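Womville > Closet & Mending > Coats

Search this blog Type and hit enter

The orange jacket gets another year

19th February

So I finally dragged the winter bin out from under the bed, and of course the first thing on top was the orange jacket. If you've been reading since I lived over the bakery in Kalemer you know the one. I bought it for 8 dollars at the church sale, wore it to death, and then shoved it away in November when I got the sensible gray coat everybody told me to buy.

I was going to donate it. I had the bag open and everything! But then I started checking the pockets (one grocery list, one mint, a bus ticket to Ustodier) and ended up sitting on the floor with it for most of the afternoon.

The zipper was my big complaint. It always caught on the lining about a hand's width from the bottom, and I'd stand at the door yanking at it with my groceries sliding off my arm. Yuxi Meng, who has sewn far more coats than I ever will, told me years ago to quit yanking and rub a plain candle stub up and down the teeth. I never did it. Well, I did it this time -- both sides, then zipped it up and down maybe a dozen times and wiped off the crumbs with an old sock. So much smoother. I felt a little silly about all that swearing.

The other thing I did was tack the lining back. It had gone baggy near the zipper and that's what kept getting eaten. I used a long running stitch, nothing fancy, and kept it well away from the tape so the slider has room. If you try this, lay the jacket down unzipped and smooth both sides out flat before you pin anything. I pinned mine while it was bunched up in my lap and had to pull out a whole row.

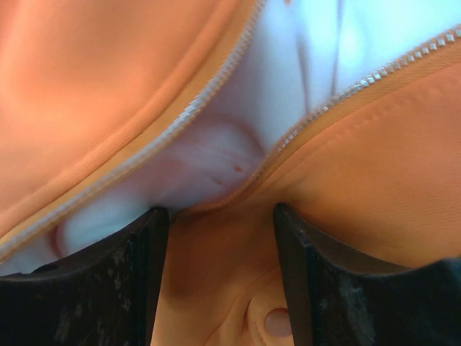
Next up is the cuffs, which are grubby, and a wash. I'm going cold, inside out, zipped all the way up so it doesn't chew on everything else in the drum. And then I guess it goes back on the hook by the door, and the gray one can have a turn in the bin.

3 comments

Shengli Dai
Candle works great but go easy if the jacket is light colored, I got a waxy smudge on a cream one. Brown paper and a warm iron took most of it out.

Yuxi Meng
YEARS I have been telling you. Years!! Bring it over and I'll do the cuffs with you.

patchpocket
Does the zipped-up thing in the wash really matter? I always leave mine open and my towels do look kind of chewed now that I think of it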